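4. Trier et plier le linge avant lavage

Ce chapitre concerne le lave-linge Randodix à chargement frontal. Lisez-le entièrement avant la première utilisation.

4.1 Préparer la surface

1. Choisissez une surface large et plate, à hauteur des hanches. Une hauteur de 90 cm est convenable pour la plupart des personnes.

2. Couvrez-la avec un drap propre. 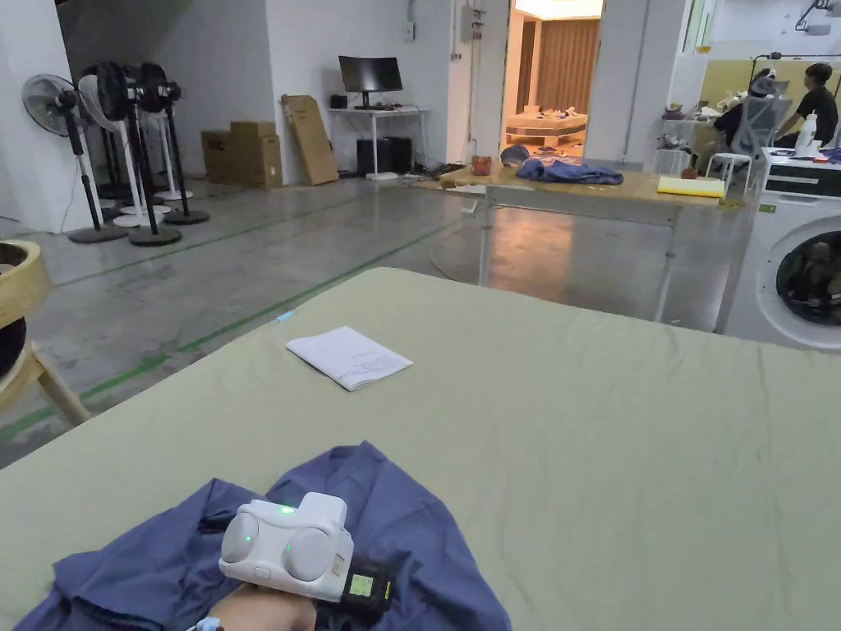

Le drap de tri protège les vêtements contre la poussière et les échardes. Il ne doit pas être repassé. Quelques plis légers, comme sur le drap vert sauge, ne gênent pas le travail. Un drap clair est préférable, on y voit mieux les vêtements foncés.

3. Retirez de la surface le papier, les stylos, les câbles et la nourriture en sachet. Videz aussi toutes les poches.

Attention : un mouchoir en papier oublié laisse des fibres sur toute la charge.

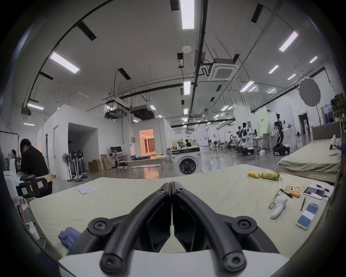 4.2 Plier et charger

4. Posez un seul vêtement devant vous, tenez-le par deux extrémités et tendez-le sans forcer.

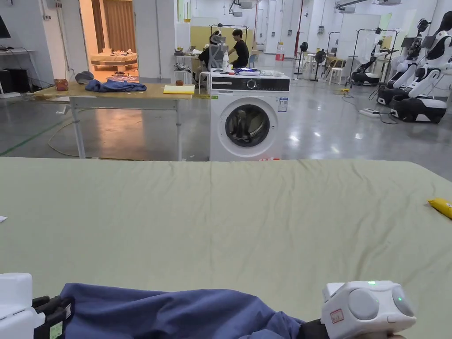 Fig. 7 – Vêtement bleu marine tenu des deux côtés, lave-linge derrière.

5. Fermez les boutons, puis mettez le vêtement dans le tambour. Ne remplissez pas jusqu'en haut.

Remarque : la référence du joint de hublot est Werkeck 842.
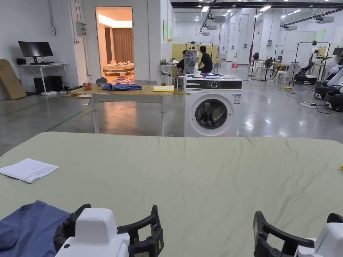 Faut-il laver le drap de tri aussi ?
Lavez-le seul, après 10 utilisations, ou plus tôt s'il porte des taches.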